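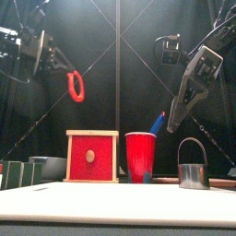

Shared objects should be set out in a row before a session and returned to the same tray after it, Suleiman Chukwu told a meeting at the Kovura Centre in Posberg in April, and the arrangement ought to be the same in every room. The proposal has now been adopted. From the start of next term, all small items held by the centre will be kept, labelled and laid out under a single set of rules.

The collection consists of 2127 items, most of them small enough to be held in one hand. It includes blocks, rings, markers and other everyday articles used for sorting, grouping and table work. A green block, a blue marker and a red-orange ring are typical of the contents, and pieces of this kind are requested more often than any others. Until now each room has kept its own supply, with the result that some cupboards held far more than they needed while others regularly ran short.

Under the new rules the items will be divided among 17 shallow trays, stored together in the former reading room on the ground floor. Each tray will carry a printed list of its contents inside the lid. Staff may borrow up to two trays at a time and will be asked to sign for them at the Mbeki Street desk, which is open from 8.30 in the morning.

The guidance also covers the tables themselves. Objects should be placed in one line, with a gap between neighbouring pieces wide enough for each to be picked up without disturbing the next. Strong colours are to be spread along the row, and items of similar shape should not be put side by side unless the session calls for it. Tables are to stand in front of a plain dark curtain or panel where the room has one. Blocks should be laid flat. Markers must be capped before they go back in the tray.

Rings and chains receive a section of their own. In the past these have been stored loose in drawers, and the centre's last stock check recorded nine chains so badly tangled that they had to be withdrawn. Chains will now be kept in individual cloth bags, while rings will be threaded on a cord and hung from a hook beside the trays. Anything chipped, cracked or missing a part should be handed in at the desk — it should not be returned to the tray, even where the damage is slight.

Some objections were raised at the meeting. Members of the evening group asked whether a fixed layout would leave enough time between sessions, as the large room is often in use until shortly before they arrive. The centre has agreed that evening users may leave a table set out overnight, provided that a card is placed on it stating which trays have been used and when they are due back.

A trial of the scheme took place in the Lila Room over 13 sessions. All trays were returned complete on each occasion, although two had been put back on the wrong shelf. The shelf labels have since been reprinted in larger type, and a coloured strip has been added to the end of every tray to match.

Rooms holding their own supplies are asked to bring them to the Mbeki Street desk before the end of the month. Boxes can be collected in advance. Items marked with a group's name will be kept to one side until that group has confirmed whether they may be added to the shared collection. Copies of the guidance are available at the desk and will be posted on the inside of each cupboard door.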